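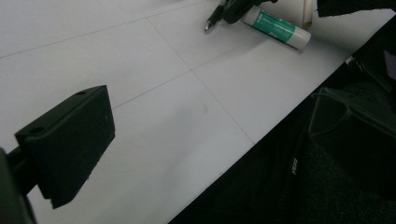 Subject: Re: Worktop seams and desk supplies
From: Wellington Andrade
Date: 29 January 2018

On the tabletop panels, Lamduan Nakpan wrote:
> Pens skip when the paper lies across a seam. Can we fill the
> joints before August? Also, the glue sticks keep rolling off.

Filler is not recommended. The Nonel compound shrinks in narrow joints and leaves a ridge. Put a 3 mm backing board under the paper and keep it clear of the place where the seams cross.

Glue sticks: store upright, cap on. I have 9 left in the supply drawer and will order 29 more from Jesbridge. Black pens are in the same drawer.

For smudges on the white surface, use a damp cloth first, then the Plundex cleaner, diluted 1:5. No scouring pads.

Wellington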